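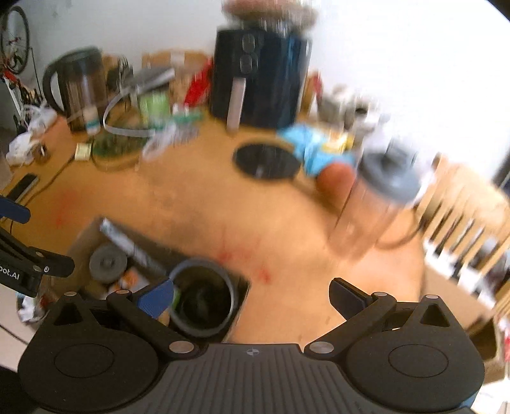

Herka Hand-Held Demonstration Gripper

Two-finger, camera-equipped, for collecting manipulation examples without a robot

$372 each, ships from our Stestton workshop. Spare pads and the Lestel software are included.

Hi! I build these, I pack them, and I answer the support email, so if this page reads like one person talking, that's why. I used to write a much stiffer version of it and people kept emailing me the same questions, so now I just put the answers in.

What you're buying

The Herka is a gripper you hold in your hand. You squeeze, the fingers close, you let go, they open. A wide-angle camera rides along with it and records what the fingers are doing from the gripper's own point of view, and the Lestel software turns those recordings into episodes you can train a policy on. You do the job yourself (put the jar in the box, plug in the kettle, open the drawer, whatever you're teaching) and the system learns from the way you did it.

If you've spent any time teleoperating an arm you already know why I wanted this. I did my first batch of demonstrations with a leader arm bolted to a bench, and I was slow and jerky and bored, and the policy came out slow and jerky too. With the thing in your hand you move more or less the way you normally would. You can also take it into a kitchen, which I could never do with the arm.

What's in the case

The gripper, assembled and checked. One camera mount with clamp arm. A spare set of finger pads. Two hex keys, a bag of M3 screws (more than you need, I lose them too), a wrist strap, a printed calibration board and a USB-C cable. The camera itself is NOT in the case unless you pick the camera option at checkout. A lot of labs already have a drawer full of them and I don't want to sell you another.

The fingers

Each finger is an angled linkage on metal pins, and both move together, so the object ends up centered between them. Please don't swap the pins for plastic ones to save weight. A customer did that and I ended up rebuilding both sides.

The pads are the part you'll wear out. I sell them in soft, medium and grippy textured, and you can absolutely mix them, one kind on the left and another on the right. I do this all the time. A textured pad opposite a smoother one is nice for jars and bottles, where you want some bite without the object getting stuck when you let go. The one rule is to write down which pads you had on. Pads change how the fingers look to the camera and how things slip, and if you switch halfway through a collection you'll want to be able to find the switch later. Lestel has a field for it on the session screen. Fill it in!

Pad life depends on what you're grabbing. Cardboard is surprisingly hard on them. Dust from the box edges fills in the texture and the grip gets vague, so wipe them with a damp cloth every hour or so and let them dry.

The camera mount

The mount clamps to the gripper body and tightens with one screw. Get it snug, then a quarter turn more. Too loose and the view creeps down over a session, so slowly that you won't notice until you play the first and last episodes next to each other. I added an alignment check to Lestel for exactly this. It compares the position of the resting fingers at the start of each episode and complains if they've drifted.

The wide lens sees a LOT. It will get your table, your other hand, the wall, the chair you forgot to push in, your phone. For most people that's fine and even useful, since a policy that has only ever seen a bare tabletop tends to panic in a real room. But do look at a recording before you start uploading anything. Turn your phone over, put the mail away, and if other people are going to wander past, ask them first.

Collecting with it

Here's how I run a session at my own table, and you're welcome to copy it.

Pick one task and say it out loud in a single sentence. "Put the jar in the box" is a task. "Tidy the table" is about nine tasks wearing a coat, and you'll do it differently each time, and the model will learn mush. Break it up first and chain the pieces later.

Scan the area before the first episode. Lestel walks you through it, you just move the gripper slowly over the workspace for a bit so the tracking can build its map. Things with some visual detail help a lot here. A clean white wall and a plain tabletop give the tracker very little to hold on to, and I'd much prefer a table with some boxes, a few packets and a messy cable on it. I draw on my tabletop with a marker too, just little crosses for start positions, and the tracker doesn't mind.

Start each episode with the fingers fully open and finish it the same way. Pause for a beat at each end. Lestel cuts episodes on that pause, and if you rush it you get two demonstrations glued together.

Move the objects between episodes. Not wildly, just a hand's width this way or that, turn the jar, slide the box. It's fine to reset things with your free hand while the camera runs, because the trimmer drops whatever falls between episodes. Just keep that hand out of it during the demonstration itself, unless the task really does need two hands (there's a separate mode for that, and you'd want a second Herka).

Keep your mistakes, within reason. If you fumble the grasp and then recover, that's a good episode and I'd leave it in. If you fumble it and the object rolls under the table, press the discard button and do it again.

And take breaks. Your wrist gets tired before you notice, and the tired episodes have a droop to them. I stop after half an hour.

How many episodes do I need?

This is the question I get most and I can't give you one number. For a single pick-and-place task with a handful of objects, my own last set was 169 episodes across 6 table layouts, and the arm did okay with objects it had seen and so-so with ones it hadn't. Adding layouts helped me a lot more than adding episodes at the same layout. If you have one afternoon, spend it moving stuff around.

Going from gripper to arm

You need the same fingers on the robot as in your hand, or near enough. The Koech wrist plate ($85, separate page) bolts a motorized version of the same finger set to most small arms, with the camera in the same place. Match the pads too. I know I keep going on about the pads.

If you have your own end effector, I'll send you the finger geometry as a STEP file. Just ask. I can't promise the transfer will be good, and with suction tools it won't be.

Latency is the other thing. Your hand has none and your arm has plenty. Lestel has a latency measuring page where you wave the arm in front of the camera and it works out the offset. Do that before you decide the policy is broken. I lost most of a week to it.

Things I'd want to know before buying

It's right- or left-handed, the trigger flips over.

It is not light. Fine for an adult at a table, tiring overhead.

The max opening suits jars, bottles, small packets, tools, cups. It won't go around a kettle body or a big appliance, although handles are usually OK.

Thin flat things (tape, ribbon cable, bare circuit boards) can be picked up, but it takes practice, and please don't pinch a board you care about until you've got a feel for it.

It's not waterproof. Wet objects are fine for the pads, not for the camera. Dry the fingers before you put it back in the case.

The Lestel software runs on Linux. People have gotten it going on a Mac, and I'm happy for them, but I can't support it.

Options

Standard, no camera: $372
With camera and memory card: ask me, the price moves around
Extra pad set, any texture: $14
Replacement clamp arm and screw: $19
Second gripper for two-handed work: small discount if ordered together, put a note on the order

Shipping and returns

I build in batches. In-stock units go out within 7 business days, and if I'm between batches the button above the price will say backorder and you won't be charged until yours is packed. The next big batch after this one is planned for May. I ship inside the US and to Canada, and other places if you email first so we can talk about customs.

Returns are fine for 30 days as long as it isn't broken. Used pads don't count as broken. If a pivot pin gets loose in the first year, send me a short video of the wobble and I'll mail you a new finger. You don't need to send the old one back.

Changes in this version

Stiffer clamp arm. Deeper recess in the pad housings so the screw heads don't catch on bags. Trigger spring is a little softer, after several people with smaller hands asked for it. The old pads fit the new fingers, but the old clamp arm does not fit the new body, sorry.

Support

Email is best. Include the serial number from inside the handle and, if it's a tracking problem, one raw episode, not the trimmed one. I need the part where it went wrong and the trimmer likes to throw that away.

Page last updated January 5, 2018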